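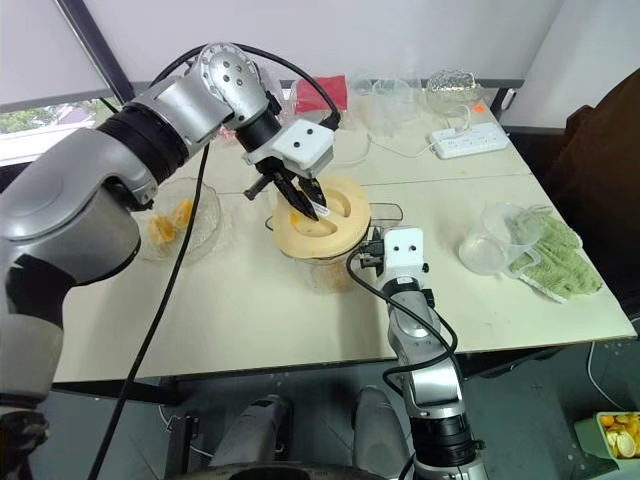 A round lid and a glass bowl: basic equipment for leftovers.

Olga Palacios cooked in restaurants for 20 years before she started teaching people what to do with the food already in their refrigerators. Her evening classes in Celten run from fall to June and fill up quickly. She puts that down to grocery bills.

"People come in wanting recipes," she says. "I give them a few, but mostly we talk about what they threw out last week. It's usually rice, salad greens, half an onion and something in sour cream."

Her last restaurant job was at Gavrilă, a small dining room near the Irkov bridge, where she ran the lunch kitchen. The menu was short and the owner hated waste. Bread ends went into soup. Roast chicken became filling for the next day's dumplings, and the bones went into a pot at the back of the stove.

"At home people feel that eating the same thing again is a kind of punishment," Palacios says. "In a restaurant you would never serve it the same way. You change the shape of it, or you put something sour on it. Vinegar does a lot of work."

She is stricter about safety than some of her students expect. Cooked food goes into the refrigerator within two hours, in shallow containers so that it cools faster. She labels everything with masking tape and a marker, including things she is sure she will remember.

"I won't remember," she says. "I found a tub in my own freezer last winter that I thought was stock. It was pear juice. I had already put the onions in."

Rice comes up in every class. Palacios spreads it on a tray to cool, covers it and uses it the next day, most often fried with an egg. If it has been sitting on the stove all evening, she throws it away and tells her students to do the same.

Containers are another regular topic. She likes glass because she can see what is inside, and she is against buying large matching sets. "You end up with six sizes and you use two of them," she says. "Keep those, and keep the lids with them. A plate on top of a bowl is fine too. My mother never owned a container in her life."

She does not ask students to plan a week of meals. She tried it herself and gave up – too many evenings went differently from the plan. Her own routine is to leave one night open before she goes shopping at Corow, and to cook from whatever is left. Some weeks that is a decent vegetable soup. Other weeks it is toast.

"Toast is dinner," she says. "I've had that argument with my sister and I'm not having it again."

The next course will spend more time on freezing, which students have asked for. Palacios plans to cover cooked beans, bread and herbs in oil. She will leave out potatoes, apart from mashed. "They go grainy," she says. "People tell me theirs don't. They can bring me some."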